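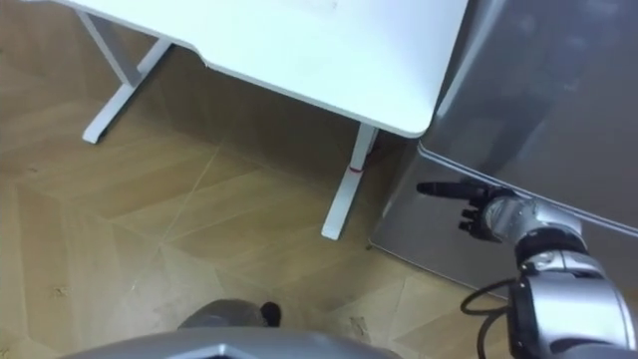

White desk with metal legs, next to a large gray appliance.

Caring for White Desks and Work Tables
Coughlan Residents' Handbook, Household Care
Last reviewed 23rd October

This page applies to desks and work tables with a white painted, coated or laminated top. Residents with a solid wood desk should refer to the page on oiled and waxed furniture.

Routine cleaning

Remove everything from the desktop before cleaning, including mats and cable trays. Dust the surface with a dry microfiber cloth, working from the back edge toward the front. Then wipe it with a second cloth dampened in warm water with a few drops of dish soap. The cloth should be well wrung out. Water that collects along the edge can work its way under the finish, and swelling of this kind cannot be repaired.

Dry the surface at once with a clean towel. Weekly cleaning is sufficient for most desks. A desk used for meals or crafts should be wiped after each use.

Stains and marks

Ballpoint ink: Dab with rubbing alcohol on a cotton pad, then rinse with a damp cloth. Test the alcohol on the underside first.

Coffee and tea: Mix baking soda and water to a thin paste. Leave it on the ring for 13 minutes and wipe away without scrubbing.

Pencil and gray scuffs: Use a soft white eraser. Melamine sponges remove scuffs quickly but will dull a glossy finish, and the dull patch shows more than the scuff did.

Adhesive residue: Warm the area with a hair dryer on the low setting and lift the residue with a plastic card. Metal scrapers should not be used.

Yellowing: Discoloration caused by sunlight is permanent. Close the blinds during the brightest hours, particularly in July, and move objects on the desk from time to time so that the color changes evenly.

Legs and feet

Metal legs collect dust where they meet the floor. Wipe them monthly with a damp cloth and dry them thoroughly. Small chips in the paint should be covered with matching touch-up enamel before rust forms — two thin coats are better than one thick one.

Felt pads are recommended on hard floors. Check them twice a year and replace any that have flattened or picked up grit. Tighten the leg bolts at the same time, by hand, with the wrench supplied. Power drivers can strip the inserts.

Placement near appliances

Leave a hand's width between a desk and any appliance that gives off heat or vibrates. Warm air directed at one edge may loosen the trim over time. Power cords must not be pinched between a desk leg and the wall.

Moving a desk

Two people should lift the desk by its frame. Dragging bends the feet and scratches the floor. Remove drawers and monitor arms beforehand.

Requests for replacement felt pads, bolts and touch-up enamel may be left at the Coughlan front office. Please state the desk color when submitting a request.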